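About Kasevmont Water Testing

Home | About | Services | Sample Drop-off | Fees | Contact

Kasevmont Water Testing is an independent laboratory that analyzes drinking water, well water and small-system process water. We serve private well owners, farms, campgrounds, food producers and municipal systems too small to run a laboratory of their own.

Who we are

The laboratory started as the in-house testing room of the Rimon dairy cooperative. When the cooperative closed its bottling line, three of the analysts leased the room and its instruments and began accepting outside samples. The company moved to its present building on Wendt Road two years later and is still owned by its employees.

We now have 20 staff members. Eleven work at the bench, four handle sampling routes, and the rest cover intake, reporting and billing. A second intake counter operates in Jirkska on weekday mornings. Samples left there by 10:30 a.m. reach the main laboratory the same day.

What we test

Microbiology: total coliform, E. coli, heterotrophic plate count, iron bacteria.

Inorganic chemistry: nitrate, nitrite, fluoride, chloride, sulfate, hardness, alkalinity, pH, conductivity, turbidity.

Metals: lead, copper, arsenic, manganese, iron, uranium, and a further list on request.

Organics: volatile compounds and disinfection by-products. Pesticide screens are sent to a partner laboratory, and the report states this on the first page.

Our current method list covers 147 parameters. A parameter stays on the list only while we hold a valid calibration and at least two analysts are signed off on the method. Methods that fall out of use for a full year are withdrawn and must be validated again before they are offered.

How samples are handled

Every bottle receives a barcode at intake. The intake clerk records the arrival temperature, the collection time and the condition of the seal. Bacteria samples must arrive within 24 hours of collection for well owners and within 30 hours for public systems. Samples outside these limits are rejected and the client is called. We do not run a late sample and add a footnote.

Each analytical batch carries a blank, a duplicate and a control of known concentration. If the control falls outside its limits the whole batch is repeated, normally on the following shift. Raw instrument files are kept for ten years. Paper forms are scanned and then stored for five.

Results are released after a second analyst has checked them. Routine bacteria results take two working days, inorganic chemistry takes five, and metals take seven to ten depending on the queue. Unsafe bacteria or nitrate results are reported by phone as soon as the check is complete – the written report follows by mail or e-mail.

Who we serve

We processed 3776 samples in our last reporting year, of which 557 came from public systems under a compliance schedule. The remainder came mostly from private wells. Demand is highest in spring, when snowmelt raises the water table, and again in November, when seasonal properties are shut down and owners want a result on file.

Our sampling routes cover the Rimon valley and the farms north of Jirkska. Clients outside this area can order a bottle kit and ship it back with the ice packs provided.

Around the company 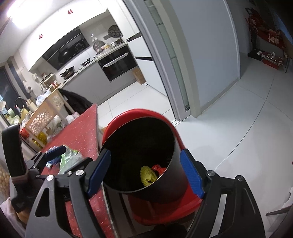

Dark pot and red bucket, with the speckled red table to the left.

Training

New analysts spend twelve weeks on one method group before they sign for results. They then rotate. Route staff are trained in tap flushing, flaming and chlorine neutralization, and repeat the practical test every year. We also take two students per semester from the technical college, on paid placements.

Independence

Kasevmont Water Testing does not sell filters, softeners or well treatment, and accepts no referral fees from firms that do. Staff can explain what a result means and which limit applies to it. For equipment, we suggest getting quotes from at least two licensed contractors.

Visits and questions

The Wendt Road counter is open from 7:30 a.m. to 4 p.m. on working days. Bottles can be picked up without an appointment. Bench areas are closed to visitors, but group tours of intake and the sample store can be booked through the Contact page with two weeks' notice.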